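Gripper width drift and what it did to the spoon episodes

I have been putting off writing this up because the fix is small and the path to it was long. It concerns the gripper width channel in our hand-held demonstrations, how the policy learned to depend on a bad version of it, and what changed in the preprocessing code. If you train manipulation policies on data from hand-held grippers and your pipeline has a normalization step that nobody has touched since the first month, some of this may apply to you.

The setup, briefly. An operator holds the gripper and does a household task. We record wrist video, a pose estimate from visual-inertial tracking, and the opening between the fingers. Everything goes through Skasley, our ingest tool, which aligns the streams, cuts episodes, and writes them in the format the trainer wants. The policy predicts a short chunk of relative end-effector poses plus a target width. At deployment a controller on the arm, Gronow, interpolates the chunk and handles the limits.

The task set in question is utensils: take a spoon or chopsticks out of a holder, move to a target, place. The set held 753 episodes after filtering. Training loss looked fine. On the arm, the policy approached well, closed, lifted, and then some fraction of the time relaxed its grip partway through the transport. The spoon would rotate in the fingers, bowl end down, and sometimes drop.

My first guess was latency. Gronow runs the pose and width targets through the same interpolator, and the width actuator is slower than the arm. If a chunk boundary falls just after the grasp, the new chunk is conditioned on a width observation that lags the command, and the policy might read that as a grasp still in progress. I logged commanded and measured width against chunk index and found the lag, a little larger than I had assumed. I compensated for it by shifting the width target forward. The relaxing continued at the same rate.

My second guess was the chunk blending. We average overlapping predictions with an exponential weight, and averaging a closed target with a half-open one gives you something loose. I turned the blending off for the width channel only. Motion got a bit noisier at the fingers and the drops went on as before. I left that change in anyway, for reasons I will come back to.

At that point I stopped looking at the controller and replayed the raw predictions offline against held-out demonstrations. The policy was predicting a wider target during transport than it had at the grasp, with no controller involved. So it had learned this from somewhere.

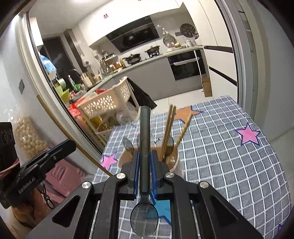
Thin handles are the hard case for a width signal. The difference between fingers closed on a spoon handle and fingers closed on nothing is small, and with compliant pads a part of that difference is pad compression. Any offset error of the same size as the handle makes the two states ambiguous. For a mug or a box the same error is invisible, and this explains why our earlier task sets never showed it.

I plotted the width for every transport segment, colored by recording session. Within a session the traces were flat once the grasp was made. Across sessions they sat at different levels, and two clusters were separated by more than the handle thickness. Same utensils, same task, different zero.

Skasley is supposed to handle this. At the start of each session the operator opens and closes the gripper fully, and the tool takes the minimum and maximum of the raw signal and maps them to zero and one. I wrote that step. It takes the actual minimum and maximum over the whole calibration window, with no outlier rejection. A single bad sample below the true closed value shifts the zero for the session and every width in it reads a little too open.

Emlyn Bowen found the source of the bad samples. The width estimate comes from a detector on the wrist image, and when the fingers are fully closed the detector occasionally locks onto the wrong edge for one or two samples. It reports a width slightly under the physical limit. Nothing checked for that. The value was plausible enough to pass the range filter, which had been set generously when we were still changing finger designs.

So each session had its own offset, depending on whether the detector had slipped during calibration. That alone should have produced noise. The reason it became a consistent behavior is in the second stage. After the per-session mapping, the trainer computes dataset statistics and normalizes again, and it does so on relative widths for the action but absolute widths for the observation. With session offsets in the observation, the policy sees a range of absolute widths that all correspond to a firm grasp. On the arm the measured width is correct and sits at the low end of that range. My reading is that the policy pulled the width back toward the middle of what it had seen. I have not proved that mechanism, but the predictions are consistent with it.

The fix has three parts.

First, calibration now uses percentiles over the closed and open plateaus. The code finds the plateaus by thresholding the width velocity, discards any shorter than a minimum duration, and takes the median of each. If it can't find at least 2 closed plateaus it rejects the session and asks for a new calibration.

Second, the detector output is clamped against the known geometry of the gripper before anything downstream sees it. Samples under the physical closed limit are marked invalid and filled from neighbors. The geometry lives in one config file, versioned with the hardware revision. Before this it was in three places, and two of them disagreed.

Third, Skasley prints a drift report for each session. It compares the closed width at calibration to the smallest stable closed width later in the recording. If they differ by more than a tolerance, the session is flagged. I set the tolerance by hand from the thin-object sessions and it will probably need to change for other fingers.

Reprocessing the old recordings took one evening, as the raw video was all kept. A handful of sessions failed the plateau check and I recovered them by borrowing the calibration from an adjacent session with the same hardware. Rhun Skyrme objected to this, with some justice, and they are now tagged so they can be left out. I trained with and without them and could not see a difference.

After retraining on the reprocessed set, offline width predictions stay flat through transport. On the arm the relaxing is gone in the runs I have done so far. There are still drops, but they come from poor grasps low on the handle, and that is a perception problem with its own backlog.

I also put the blending question to rest. With clean widths I turned blending back on for the gripper channel and compared. It delays the close by a noticeable amount on thin objects, so it stays off. Pose channels are still blended. Gronow now takes a per-channel setting in place of the old global flag, and the default for width is no blending.

Remaining items, mostly for my own use. The observation and action widths should go through the same normalization path, and the asymmetry between them has no good reason to exist. I want a test in Teddale, our replay harness, that injects a constant width offset into a held-out set and checks how far the predicted targets move. A first version is on a branch and runs over 1,000 replayed chunks, but it is slow because it decodes video every time. Caching the image features would fix that. The older task sets need the drift report run on them too, starting with cutlery sorting, where the handles are just as thin and I never thought to look.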